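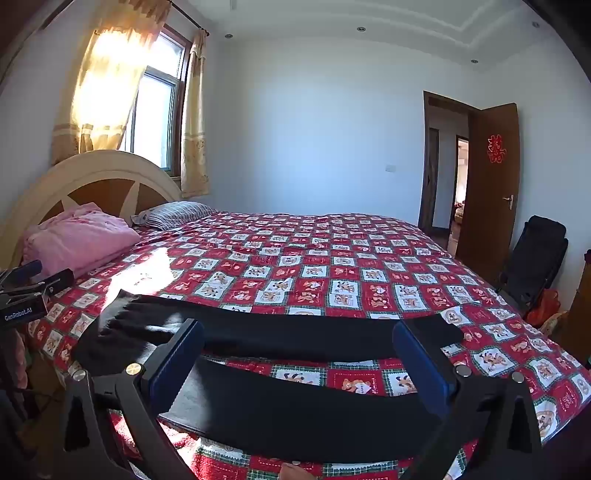 Je cherche deux personnes pour la saison d'été aux chambres d'hôtes Clalia, et comme je déteste les petites annonces de trois lignes où on ne comprend ni le travail ni le salaire, je vais prendre mes aises.

Moi c'est Kerstin Magnusson, je tiens la maison depuis onze ans. Enfin, je la tiens avec Boris Petkov, qui fait la cuisine et qui râle contre la chaudière. C'est une grande bâtisse en bordure de Gukimthorpe, à 300 mètres de l'étang, avec un jardin beaucoup trop grand pour nous et une allée de graviers que tout le monde maudit en traînant sa valise. L'été, on est complets presque tout le temps : des marcheurs, des familles, des gens qui viennent pour un mariage et qui repartent avec la tête de travers.

Concrètement, le travail c'est quoi ? Le matin, à partir de 8 h, un coup de main au petit-déjeuner : mettre la table, relancer le café, débarrasser, discuter un peu avec les clients (ou pas, il y en a qui ne supportent pas qu'on leur parle avant dix heures et je les comprends). Ensuite les chambres : lits, salles de bains, aspirateur, aération. On fait les lits à l'ancienne, avec des draps en coton qu'on repasse, oui, oui, repasse ! Il y a une calandre dans la buanderie, une vieille Nordin qui fait un bruit d'avion et qui marche très bien une fois qu'on a pris le coup. Je vous montrerai. Vers 14 h, c'est fini, et vous avez l'après-midi pour vous. Deux soirs par semaine, on sert aussi la table d'hôtes, et ces heures-là sont comptées en plus.

Je ne demande pas de diplôme. J'ai eu des étudiants en droit, une ancienne fleuriste, un monsieur à la retraite qui s'ennuyait chez lui et qui pliait les draps-housses mieux que moi. Ce que je regarde, c'est si vous arrivez à l'heure et si vous me dites les choses. Une carafe cassée, ça ne me fait ni chaud ni froid. Une carafe cassée cachée au fond du placard, par contre, je n'aime pas du tout. Un peu d'anglais serait bien pratique, mais avec les mains et un sourire on s'en sort aussi. Il faut quand même un dos en bon état : les étages se montent à pied et les couettes d'hiver qu'on descend en juin pèsent leur poids.

Ah, et les objets trouvés ! C'est tout un chapitre chez nous. Les gens oublient des chargeurs, des doudous, des livres ouverts à la page 100, une fois une robe de mariée. On note tout dans le cahier de l'entrée, avec la chambre et la date, et c'est moi qui téléphone. On ne jette rien, même la chaussette solitaire, avant la fin de la saison.

Côté contrat : un CDD saisonnier de juin à mi-septembre, trente heures par semaine, payé un peu au-dessus du Smic, le détail vous sera envoyé par écrit avant que vous disiez oui. Deux jours de repos qui se suivent, j'y tiens. Le déjeuner est pris avec nous dans la cuisine. Boris cuisine beaucoup de légumes, prévenez-le si vous êtes allergique à quelque chose — il le prendra mieux avant qu'après. Pour ceux qui viennent de loin, il y a une petite chambre au-dessus du garage, simple, avec une douche et une fenêtre sur le verger. Elle est prêtée, je ne retiens rien sur le salaire. L'autre personne devra donc habiter dans le coin ou se débrouiller pour le logement, je peux donner des adresses.

Pour venir sans voiture, le car de Plasten s'arrête devant l'église, puis il reste un quart d'heure de marche ou de vélo. J'ai un vélo à prêter. Les freins sont neufs, la selle beaucoup moins.

Si ça vous tente, écrivez-moi une lettre ou un mail, comme vous voulez, à la maison Clalia, Gukimthorpe. Pas besoin d'un CV de quatre pages ni d'une lettre de motivation avec « dynamique et rigoureux » dedans. Racontez-moi plutôt ce que vous avez fait avant, pourquoi un été chez nous vous irait, et à partir de quand vous êtes libre. Dites-moi aussi si la chambre du garage vous intéresse. Je lis les candidatures jusqu'à la fin février et je réponds à tout le monde, même quand c'est non.

Ensuite on se voit autour d'un café, je vous fais visiter, et vous pouvez passer une matinée d'essai avec moi, payée bien sûr. Prévoyez des chaussures confortables et une tenue qui ne craint pas la javel.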